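Textiles and Everyday Life
Handout 4: Laundry and the Invention of Spare Time
Instructor: Océane Lévesque

Read this before section. It is short, and I will know.

Last week we left the household at the washtub, with one day out of the week gone and everybody in a foul mood. Today we get to the machine that was supposed to fix it. The standard story goes like this: the washer arrives, the tub goes out to the yard to hold geraniums, and the lady of the house takes up reading. You have seen the advertisements. She is always wearing heels.

The trouble with the story is what happened to the pile. When washing a shirt took a morning of hauling and scrubbing, people wore the shirt until it could stand up by itself. Once washing took a button, the shirt got dirty after one day. Same shirt, same neck. Keep this in mind as our first term.

Rising standard: the level of clean that people expect goes up as the work of getting clean goes down. The hours saved get spent on more of the same chore.

Second term. Shifted labor: work that leaves one pair of hands and lands in another. A family that used to send out its sheets bought a washer and started doing the sheets at home. The ad called this freedom. The laundress, who had lost a customer, was not asked for a quote.

Third term. Residual task: whatever the machine leaves behind. With laundry this means sorting, hanging, ironing, folding and putting away, plus the hunt for the other sock. Folding is the stubborn one. It takes little strength and hardly any skill, and still most of us have a chair at home that has not been sat on since April.

The reading for this unit is Emiliano Escobedo's chapter on the Kalach apartment blocks, where 4 families shared each washroom and kept a sign-up sheet. Read the sheet closely. It is the best thing in the chapter and he spends 3 pages on it. Look at who signs, who gets crossed out, and in whose handwriting. A shared machine makes a schedule, and a schedule makes enemies.
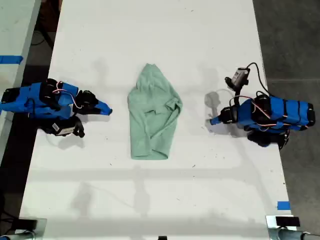

Escobedo thinks the washroom was a place of real company, and that the private washer broke it up. Chin-lung Kan, in the reply at the back of your packet, thinks Escobedo has never had to wait for a dryer. Both are worth your time. Notice that they use the same interviews and that each leaves out the ones the other likes.

For section, bring one page on the following. Pick a chore in your own home. Who did it two generations ago, and who does it now? What tool came in between, and what did that tool leave undone? Call a grandparent if you have one handy. "My roommate does it" is an answer, but you will need to fill the rest of the page.

Length is one page, typed. Last year's record was 2000 words on a single dishwasher, and I would like that record to stand.

Ovidiu Enache is taking section while I am away. He grades harder than I do.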